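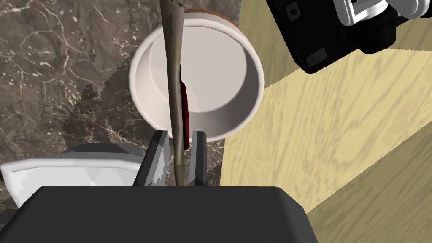
If your arm has started closing its fingers on thin things and reporting a good grip when it plainly hasn't got one, you have what we call a false hold, and it is one of the more annoying faults to chase because every number on the panel looks healthy. I lost the better part of a fortnight to it in May, and I'd like to spare you that. It shows up worst with long, slender pieces. Take the twisted grey-brown strip running down past the rim of the white cup and between the two fingers: being between the fingers is one thing and being gripped by them is quite another, and the software, bless it, doesn't always know the difference.

You will need the Simero simulator, a copy of your job file, and a cup of tea. Please do all of this in simulation first. Callum Hepburn talked me into that after I had sent a real arm off at full speed with nothing in its hand, and he was quite right.

Step 1. Save your job under a new name

I call mine Undstead, after the first job that ever went wrong on me, but anything will do so long as you can't mistake it for the original. You are going to change a few settings and you will want to get back to where you started.

Step 2. Replay the fault slowly

Open the job, find the grasp, and set the playback speed to 2 per cent. It feels like watching paint dry, I know. Stop at the moment the grip signal turns on and have a good look from the wrist view, then from the side. You want to see whether both fingers are touching the piece, or only one, or neither.

Step 3. Check what the grip signal is listening to

Open the gripper page in Reltard (our controller, though yours will have something similar) and find the line that decides when a grip counts. Ours was set to say yes as soon as the fingers stopped moving. Well, fingers stop moving for all sorts of reasons! They stop when they meet the side of a cup, and they stop when they have run out of travel. What you want is two conditions together: the fingers have stopped, and the gap left between them matches the thickness of the piece.

Step 4. Add a waiting time

Put in a pause of 200 milliseconds between the fingers stopping and the check being made. My first try was 46, which was far too eager and caught the fingers while they were still settling.

Step 5. Add a small test lift

Have the arm rise 26 millimetres, stop, and check the gap again before it goes anywhere else. If the gap has changed, the job should halt and ask for a person. Don't let it try again by itself. Vernon Boychuk's cell at Buenaventura was set to retry for ever, and it spent a whole lunch hour nudging the same beaker towards the end of the bench.

Step 6. Run it with the piece taken away

People skip this one, and I do wish they wouldn't. Delete the strip, or whatever your piece is, and run the job again. It ought to stop at the first check. If it sails on, go back to Step 3 and see whether the thickness has been left at zero, as mine was.

Once it behaves, move over to the real arm at low speed, with the guard closed and your hand near the stop button. The gap reading will be a bit noisier than it was in the simulator, so widen the limits a little at a time until the false alarms go away, and run Step 6 again after each change.

Last updated Dec 6, 2019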